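Unit 154 was let furnished, and the inventory ran to 15 lines. Line five read: bedding, assorted.

Lộc Hầu started at the bed and entered each piece by color — cream, mostly.
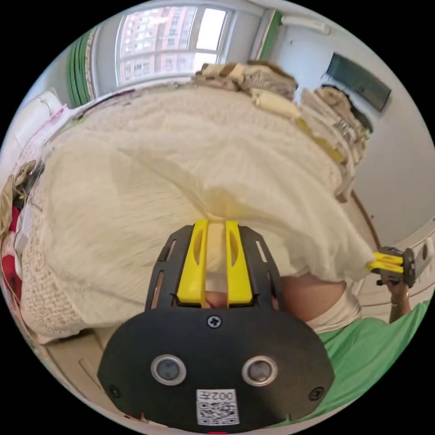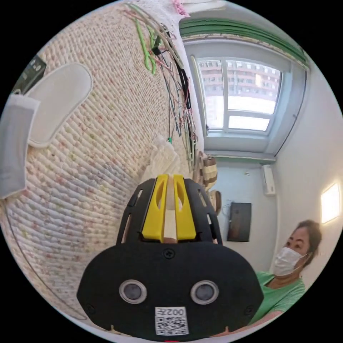

Emiliano Palacios replied by phone that assorted was a legal term at Istlow and needed no colors. The deposit covered fabric by weight. Had anyone weighed it?

Lộc wrote "not weighed" beside line five and went on to the curtains.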